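Posico Carrier

The Posico Carrier is a light delivery van built by the Bakalis company at its plant in Zimberg. It was sold as a panel van, a pickup with a drop-side bed, and a bare chassis for outside body builders. The vehicle was meant for bakeries, florists, repair shops and other small businesses that needed more room than a station wagon but did not want a full-size truck.

Design

The Carrier uses a ladder frame with five cross members. The cab is bolted to the frame on four rubber mounts and can be lifted off without removing the engine. The driver sits above the front axle, and the engine is placed behind and slightly below the seats under a hinged cover. This layout keeps the nose short and leaves most of the wheelbase free for cargo, but it also lets heat and noise into the cab. Later vans received a thicker cover with a felt lining.

Front suspension is by double wishbones and torsion bars. The rear has a solid axle on leaf springs — three leaves per side on the van, five on the pickup. Drum brakes are fitted all around. A brake booster was optional at first and became standard with the second series.

Engine and transmission

All first-series vehicles have a water-cooled four-cylinder gasoline engine rated at 52 horsepower. The block is cast iron and the head is aluminum. Power goes to the rear wheels through a four-speed manual transmission with a column shift. The radiator is mounted at the front, well away from the engine, and the long coolant pipes under the floor are prone to rust where they pass through the frame. 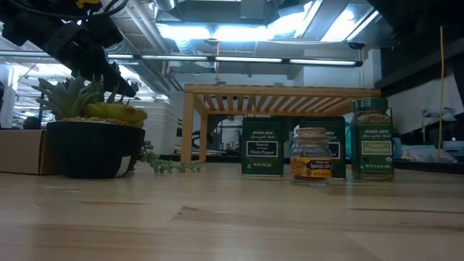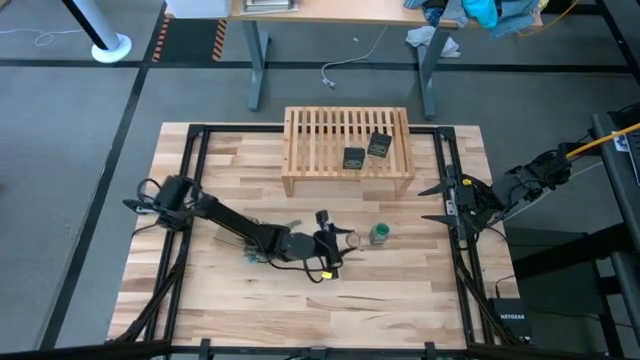
The second series brought a larger engine, a floor shift and a wider rear track. Top speed rose to 100 km/h with a light load. Fuel use changed little, as the final drive ratio was made taller at the same time.

Body styles

The panel van has one sliding door on the curb side and two hinged doors at the rear. A raised roof was offered for buyers who needed to stand inside. The pickup bed folds down on three sides and sits higher than the van floor, with a lockable storage space below it. Chassis-only vehicles were sent to Indirport, where a local body shop fitted them with refrigerated boxes, glass racks and camper interiors. These conversions carry a second data plate on the right door post.

Production

The first vehicles left the Zimberg plant in April, after a delay caused by late delivery of transmission cases. Output was slow during the first year. A small batch of around 300 pickups was built with right-hand drive for export, and these use a different steering box that does not interchange with the standard part. Production of the van ended before that of the pickup, which stayed on sale until stocks of the old cab pressings were used up.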